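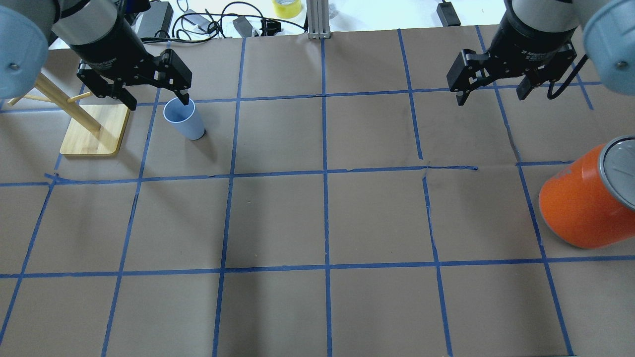
Mudthorpe Garden Village: who drew the plan?
Local History > Planned Towns and Suburbs

slatequarry
Finished the Malsha Barua book last night, all 176 pages. Nice maps, good paper, and a chapter on hedges that I will not be reading twice. My trouble is chapter four. She says the Trorex cement works hired its own draftsman to lay out the workers' village, and that the curved streets everybody loves were his idea. I was always told the curves came from Dretley, where the same circle of streets was built first. Anyone got a source?

pebbledash_pam
Your source is your grandmother, same as mine. Mine also said the bandstand was bombed. It fell over.

Barua went through the company letter books. I'd take that over family tradition, including my own, and I was very fond of my family tradition.

oldkerb
The letter books stop before the streets were pegged out, so they can't settle it. I've read them. The draftsman gets paid for "a plan." Could be the village, could be the works canteen. 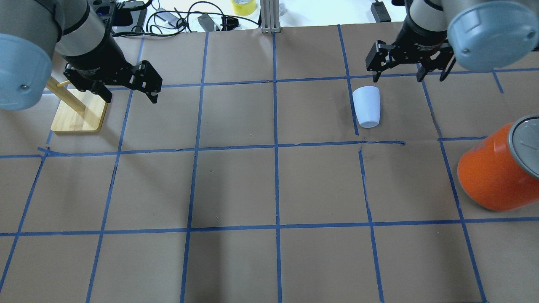 oldkerb
Second thought on the lower end of Mudthorpe, which gets left out because it doesn't photograph well. Below Mak Street there are no curves at all, just square lots and straight lanes. Lay strips of blue painter's tape across a sheet of brown paper and you have it: a grid of much the same size of square all over, fairly true until you get to the place where a strip bends and runs over its neighbor. In Mudthorpe that place is the back lane behind the chapel, and two families have been arguing over it since before I was born. A man who cared about curves did not draw that. I say two hands, and the second one was in a hurry.

slatequarry
Or one hand who ran out of money. The first 31 houses got bay windows and the rest got a door.

pebbledash_pam
Some of us grew up behind that door.

slatequarry
Noted. A lovely door.

tinroof972
Has anybody looked at the drainage? The upper streets bend because the hill does. You could have given the job to a mule and got the same plan. I brought this up at the February talk and was thanked for my contribution in a tone I recognized.

oldkerb
The hill explains two of the streets. It doesn't explain the Crescent, which is on dead flat ground and goes out of its way to be inconvenient.

tinroof972
I'll give you the Crescent. Grudgingly.

pebbledash_pam
Pasting the bit from the society newsletter so we can all be annoyed by the same paragraph.
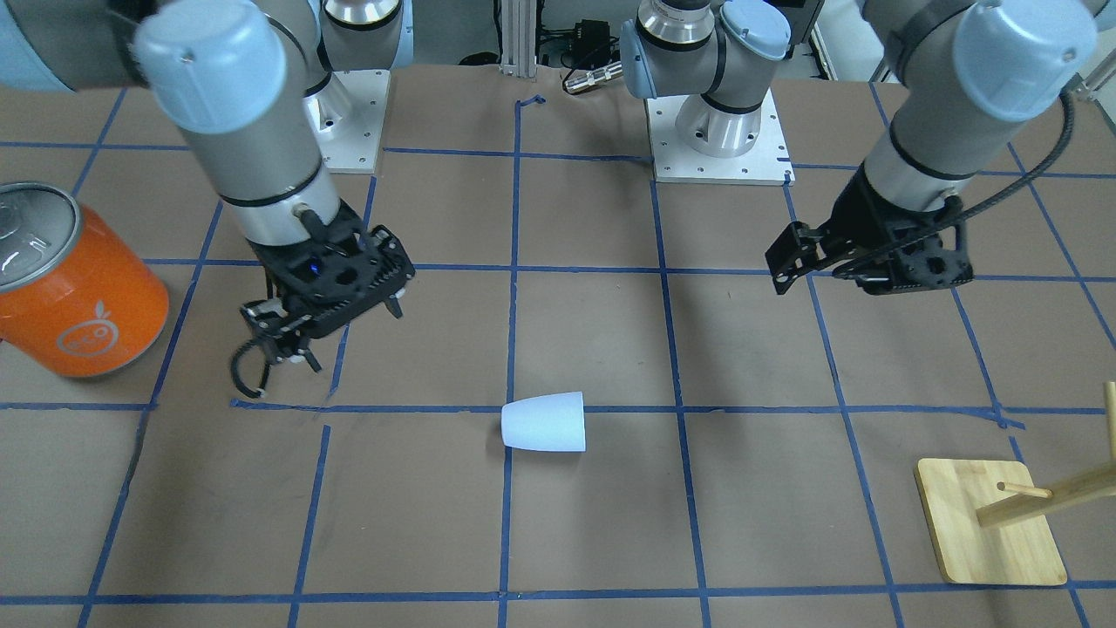 MUDTHORPE, 30 July 2018
The society will hold its summer walk from the works gate to the Crescent, led by Malsha Barua. The route takes in the upper village only. Members are reminded that the Mak Street residents have asked walkers not to lean on the walls. Copies of the book will be on sale for 20 dollars, cash preferred.

oldkerb
"The upper village only." I rest my case and also my knees.

slatequarry
I'll go and ask her about "a plan" in person. Politely.

pebbledash_pam
Take a photocopy of the page. Last time you did politely from memory and got the wrong draftsman.

tinroof972
Ask about the drainage.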